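Notes from the Davton visit, August 8, 2024. Typed up on the train back, so excuse the state of it.

Went with Neema Mutiso (she does our purchasing) to see the two-arm folding kit they want to lease us. Showroom is behind a tire place, no sign, drove past it twice. Coffee was good. Margareta Sandu met us at the door and took us straight to the bench, no slides, which I appreciated.

What they're selling: two arms, grippers, the cameras, a controller, and a package they call Comedura. That's the software plus 21 days of somebody from Davton on your site getting it set up on your own linens. You supply the table. Lease is by the month, service visits included – wear parts not. Fingers count as wear parts. Asked for the price list for those, Margareta is emailing it.
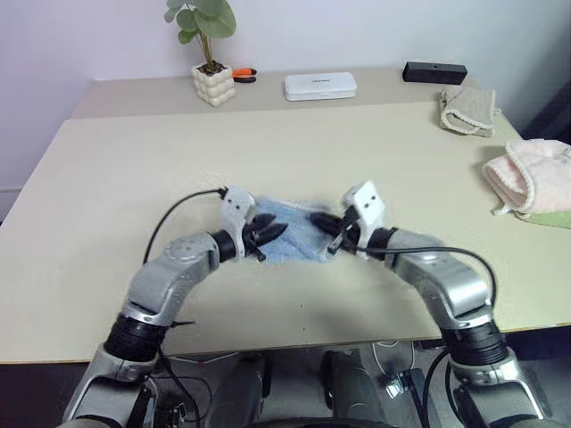 Biggest question for us is mixed small stuff. Our bar towels and face cloths come out of the dryer in a heap and somebody on the late shift squares them up by hand, 300 pieces on a slow night. So I wanted to see small and limp, not a nice stiff bath sheet. They had a little light blue cloth down between the grippers, creases still across the middle of it, and that's closer to our reality than anything in the brochure. The fingers are black and pointed. Neema asked what they do to a loose hem. Answer was "depends on the hem". OK. We'll send a bag of our worst ones.

Cables run along the outside of the arms. Not thrilled, our folding room is all lint and people dragging carts past. Radwa Mansour from their service side says there's a sleeve option, extra cost, washable. Put it on the list.

Other things I scribbled down:

- needs a regular outlet, no compressed air. Good, we have none upstairs
- light table top recomended, dark one needs the cameras set up again
- no guarding in the base price. Our insurance will want something – ask before we sign, not after
- training is for 2 operators. More is possible, billed by the day
- thick towels are a seperate add-on. Didn't get a straight answer on why
- they want the work area kept clear, so no stacking finished pieces right by the arms like we do now

Margareta gave us a reference, Bromotholm, a hotel laundry that's had the kit since April. Neema will call them and ask about downtime and how fast Radwa's people show up. I want to know who loads the thing at night.

My feeling: worth a trial, not worth a year's lease yet. Asked for a month on our site with our own heap. Margareta has to check. If yes, we need the back table cleared and somebody on lates willing to babysit it. Ngọc Văn might, will ask.

Train's in. Rest of it when I've seen the quote.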